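April, mid-afternoon. Fowling piece, lot 69

Back on the percussion fowler that came home from the Tirnelance sale in Lodmont. I'd been putting it off all week, partly out of laziness and partly because I like having a nice job to look forward to. The lock plate is signed Skokitz and dated 1838, and the listing called it "untouched," which I'd say is generous. Somebody has been at the lock with the wrong screwdriver, and the barrel has a soft, even brown that looks awfully young next to the wear on the butt plate.

Checked again with the rod before anything else, same as always. No charge in it, nipple clear, and a tag through the trigger guard for anyone who picks it up after me. Then I took the lock off (the side nail came out sweetly, bless it) and spent far too long just looking at the inside. The mainspring is good. The bridle is good. The half-cock notch is the trouble — there's a chipped edge on the tumbler, and it will let go if you lean on the hammer at all. I'm leaning toward welding up the notch and recutting it by hand, since a new tumbler would never feel quite right in there.

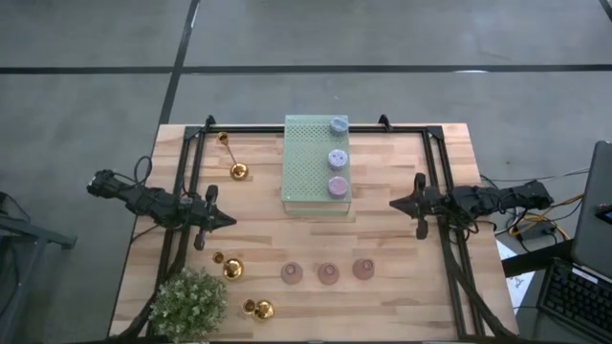 Please don't weld it until the sear nose has been looked at under a glass, came the answer penciled in the margin. If the sear is soft, it'll chew up the new notch in a season, and then we've lost the old one for nothing. Also, is this one ever going to be shot? If it's going on a wall, I'd leave the chip alone and write it up plainly.

Fair points, both of them, and I've been turning them over while I cleaned. The owner did talk about a few light loads for the family reunion, but I never got a firm yes out of anyone. I'll ask before I go any further. The sear does take a file a little too easily near the tip, so it's likely the two parts would have to be done together.

Meanwhile the stock got some attention. Wiped down with a barely damp rag, let it sit through lunch, then 2 thin coats of the Vrabec wax, rubbed out with an old T-shirt.

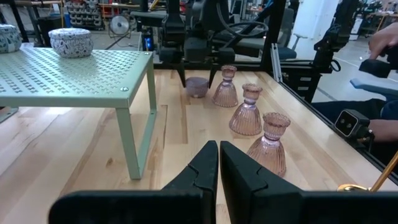

Gripper fingers nearly together, mint-green shelf at left.

The checkering at the wrist is still full of old grime and wants a toothbrush and a great deal of patience. Lock parts are in the lidded tin, oiled, with the side nail taped inside the lid. Still to do: ask the owner about shooting it, glass on the sear nose, find the small spring vise.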